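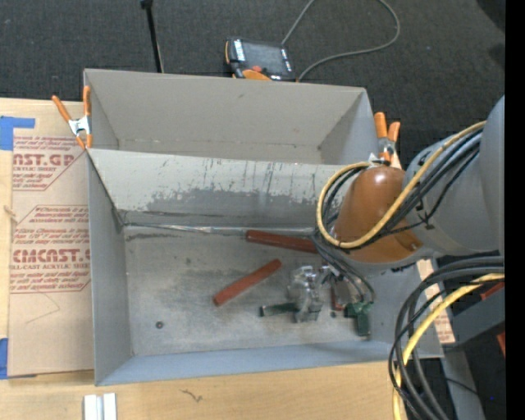

Usamos cookies propias y de terceros para recordar tus preferencias. Aceptar | Configurar

Drusari 3: visor de registros para escritorio

Empecé Drusari porque me pasaba media mañana con cuatro terminales abiertas haciendo tail y grep, y cuando por fin encontraba la línea del error ya se me había olvidado qué estaba buscando. Lo publico bajo el nombre de Grorell, que soy yo y un portátil bastante viejo, y lo sigo usando todos los días en mi propio trabajo (así que si algo se rompe, créeme que me entero pronto).

¿Qué hace? Abre archivos de registro enormes sin cargarlos enteros en memoria, los colorea por nivel y te deja juntar varios en una sola línea de tiempo. Esto último es lo que más me gusta: arrastras el log del servidor web, el de la base de datos y el de tu aplicación a la misma pestaña, y Drusari los ordena por marca horaria, ¡aunque cada uno use un formato distinto! Reconoce 26 formatos de fecha de serie y puedes añadir los tuyos con una expresión regular en Preferencias > Formatos > Nuevo.

Los filtros se guardan con el proyecto. Yo tengo uno que oculta las comprobaciones de estado del balanceador y otro que solo muestra trazas con excepción. Se activan con Ctrl+1, Ctrl+2 y así sucesivamente, y se pueden combinar. Si trabajas en equipo, el archivo de filtros es texto plano y se lleva bien con el control de versiones.

Con el complemento Enache puedes leer registros remotos por SSH. Se instala aparte, va incluido en la licencia y todavía le faltan cosas: no reconecta solo si se cae la VPN, y lo tengo apuntado.

Requisitos: Windows, Linux o macOS de 64 bits. En Linux recomiendo el paquete AppImage; el .deb también funciona, pero tardo más en actualizarlo.

La licencia es por persona, la instalas en los equipos que quieras. La versión gratuita lo tiene todo menos Enache y se limita a 3 archivos por pestaña. La compilación 356 salió el 2 de octubre y arregla el fallo de la búsqueda hacia atrás que se coló en septiembre, perdón por eso.

Si vienes de Jumberg, hay un importador en Archivo > Importar filtros. Los colores no los respeta del todo, tendrás que retocar alguno a mano.

Comentarios

Anónimo: Lo de mezclar logs con distinto formato me ha salvado una guardia. ¿Para cuándo pestañas separables en otra ventana?

Grorell: Está a medias, en Linux me da guerra con Wayland. No prometo fecha.

Visitante: El importador me ha duplicado un filtro, lo he borrado y listo. Por lo demás, muy contento.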